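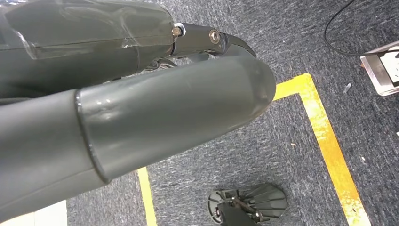
Carpet care – frequently asked questions

What type of carpet is fitted in the studios?
A grey speckled carpet from the Brumon range, laid as tiles. The mottled mix of dark, light and bluish fibres hides lint and light soiling, so clean to the schedule and do not wait until dirt shows.

How often should it be vacuumed?
Every 2 days in studios and daily in corridors. Use a suction head on open floor. Brush heads are permitted only on the entrance strip.

I have dropped a small screw or washer. How do I find it?
Switch off the ceiling lights and hold a torch flat to the floor. Bright metal reflects at a low angle – dark metal does not, so follow with a magnet passed slowly over the pile. Do this before vacuuming.

How are spills treated?
Blot with a white cloth, working inwards. Apply cold water, leave for 10 minutes and blot again. Do not rub. For oil or grease, ask the stores desk for the Sidis spot cleaner.

Can a single tile be replaced?
Yes. Stores holds 16 spare tiles. New tiles may look slightly darker until the pile has worn in.

May I place heavy items directly on the carpet?
Up to 195 kg, provided the load is spread over a board. Narrow feet need cups.

Who approves replacements?
Trinh Tiêu, Facilities. Requests sent before August are handled in the summer round.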